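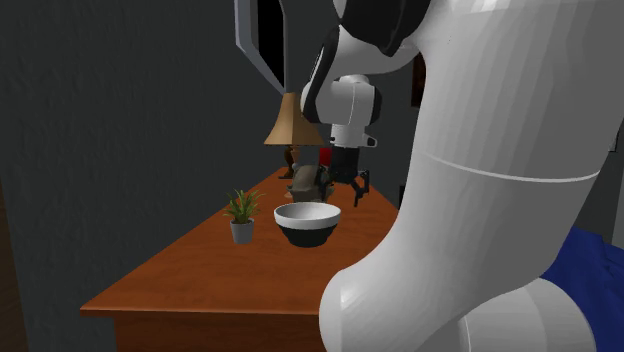

Table and white arm, computer rendering

Marnico — Technical Author (Furniture Assembly Instructions)
Permanent, full time
Closing date: 7/28/24
Start date: September

Marnico prepares printed and on-screen assembly instructions for manufacturers of flat-pack furniture. Clients send us part lists, engineering drawings and a pre-production sample. We return a finished instruction booklet, a fittings sheet and a set of replacement-part references. We have a vacancy for a technical author in the domestic tables and storage group.

The post

The post holder will write and maintain instruction sets from first drawing to print approval. Most booklets carry very few words, so the work is largely a matter of sequence, numbering and labelling. Where text is needed (safety notices, wall-fixing advice, care of surfaces) it is written in plain English and passed to our translation supplier, Grecu, for the other language versions.

The group currently maintains 46 live instruction sets. Each is revised when a client changes a fitting, a panel dimension or a packing order. Revisions are logged in the document register and given an issue letter before release.

Main duties

Read engineering drawings and part lists and report discrepancies to the client before drafting begins.

Assemble the sample from the draft booklet, using only the tools listed on its cover, and record each point at which the order of steps has to change.

Prepare step layouts for the illustrators, stating viewpoint, parts shown and fittings required.

Write warnings and notices in line with the house style manual. The manual is kept in Skilix, our document control system. Please note that older client paperwork spells this Skillix; both refer to the same system and the same login.

Check translated text for length and position on the page. Knowledge of the languages concerned is not required.

Handle queries passed on by client customer service desks, and amend the booklet where a query shows that a step has been misread.

Attend user trials and write up the results. Trials are run with members of the public who have not seen the product before. The author observes and does not assist.

Essential requirements

At least 2 years' experience of writing instructions, procedures or maintenance documents for publication. Experience in a field other than furniture is acceptable.

Ability to read orthographic and exploded drawings without help.

Accurate written English, including consistent use of terms. A part called a rail in step one must be called a rail in every step after it.

Experience of working under document control, with formal issue and withdrawal of superseded versions.

Ability to lift and handle table tops, side panels and boxed samples, with equipment or a colleague where the weight requires it. We will make adjustments to this part of the post for applicants who need them.

Desirable

A qualification in technical communication, product design or a related subject.

Familiarity with structured authoring and the reuse of common steps between booklets.

Some knowledge of fittings: cam locks, dowels, barrel nuts, confirmat screws and adjustable feet.

Terms

The post is office based for the probation period. After that, up to 2 days a week may be worked from home, except in weeks when samples are being assembled. Hours are standard office hours with an unpaid lunch break — there is no shift work. Travel to client sites is occasional and paid for by the company. The salary band and pension details are given in the information pack.

How to apply

Send a CV and a covering letter setting out how you meet the essential requirements. Include one sample of your own published or issued work, with any confidential material removed. Samples over 2 pages in length will be read only as far as the end of the second page, so choose the extract accordingly.

Shortlisted applicants will be asked to attend an interview and a short written exercise. The exercise consists of correcting a draft instruction sheet against its part list. All materials are supplied, and no preparation is needed.

Applications received after the closing date will not be considered. We do not accept speculative CVs from agencies for this post. The information pack and the full job description can be requested through the vacancies page — quote the job title in the subject line.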